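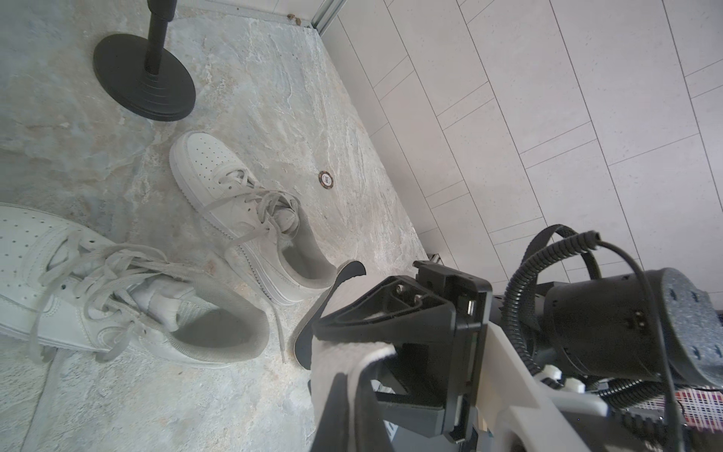

Words by Masanobu Ishida, Cell Maintenance, Noonan workshop

About us

Sastetwood sets up, maintains and repairs small robot cells. Most of our customers run one arm and one gripper in a room that was built for something else. Our workshop is in Noonan. A second bench at Utwood handles cable work and spare parts.

The page below describes how we look after one cell, the floor pickup cell known in our job book as Dornasine. The arm works low, with its gripper close to a stone-like tile floor, and the usual test objects are shoes. White sneakers with the laces undone are a hard case. A loose lace can get under a finger and stay there, and a shoe lying on its side offers the gripper a different edge from one standing on its sole.

Setup

The base is leveled first, then bolted. Floor height is taken at 16 points over the working area and stored as a map. Veined tile with pits in it is harder to read than plain vinyl, so the points are touched off by hand at low speed. The wall gets its own keep-out zone, set 70 mm off the face of the tile. Stands, poles and anything else with a round foot are entered as fixed objects and must be entered again if they are moved.

Gripper

The fingers are black, curved and tapered to the tip. A padded surface with a light gray fabric cover sits behind the finger. The cover is a wear part. We replace it every 300 hours of running time, or sooner if the weave has opened along the edge. Adhesive residue is removed with a plastic scraper. Metal blades mark the backing and are not used.

Finger tips are checked with the arm parked and power off. A tip that catches a fingernail is dressed with fine abrasive paper or changed. The screws in the mounting bracket are checked for torque at the same visit and marked with paint pen.

Cables

Cable faults make up most of our call-outs. The corrugated conduit loops over the motor and is held to the arm by white plastic clips. The loop has to be long enough for full wrist travel and short enough to stay clear of the fingers. After any change we run the wrist slowly to both ends and watch the clips – a clip that shifts will be loose within a month. Connector plugs are seated by hand and never pulled by the cable.

Records

Each cell has one paper log, kept at the cell. The Dornasine log is at entry 363. Entries give the fault, the part, the running hours and initials. "Adjusted" is not accepted as an entry without a value.

People

Heiðrún Vídalín – workshop lead, scheduling
Delali Kpodo – grippers and finger parts
Vibeke Eskildsen – cables and connectors, Utwood bench
Ketill Brynjólfsdóttir – controllers, floor maps, customer training
Masanobu Ishida – cell maintenance, logs

The workshop is open on Saturday by arrangement. The annual service round starts in September, and cells due in that month should be booked through Heiðrún. Please have the log at hand when you call.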